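Sorting and Returning Shared Supplies
Kodance Facilities Office, Jarkton Building
Revised 22 December 2021

All staff who draw supplies from the Jarkton stockroom are asked to return unused items by the method set out on this page. The procedure applies to both floors and replaces the notice issued in May.

Before You Begin

Collect a return slip from the front desk. Write your department code and the room number on it, and sign at the bottom.

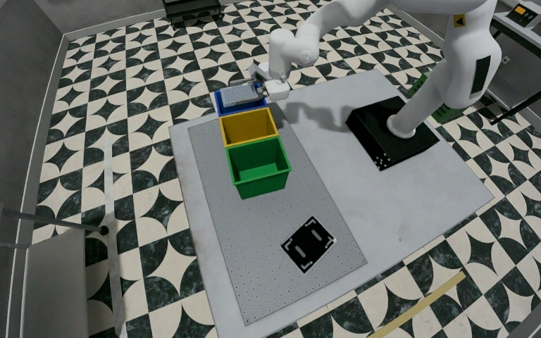 Slips without a department code will be sent back through internal mail. Staff in the Rondska annex should use code 813.

Sorting the Items

1. Separate opened packages from sealed ones. Sealed packages go back to general stock.

2. Check the expiration date on each package. Items with less than 4 weeks remaining are to be marked with a red sticker.

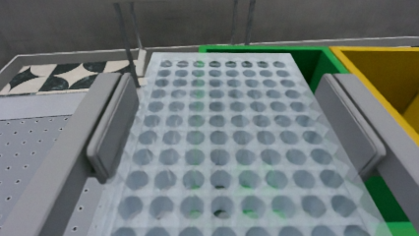
Place the sticker on the side of the package — the top must stay clear for the shelf label. Broken items are recorded on form 66 and are not returned to stock.

3. Group the remaining items by size and supplier. Orders from Vídalín are kept together, whatever their size.
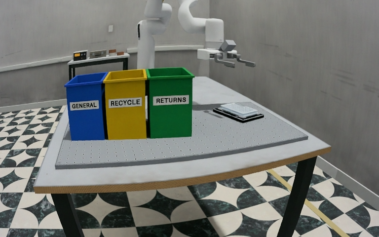 Handing In

Returns are accepted at the stockroom window until 2 p.m. on working days. Keep the yellow copy of the slip until the credit appears on your department's monthly statement.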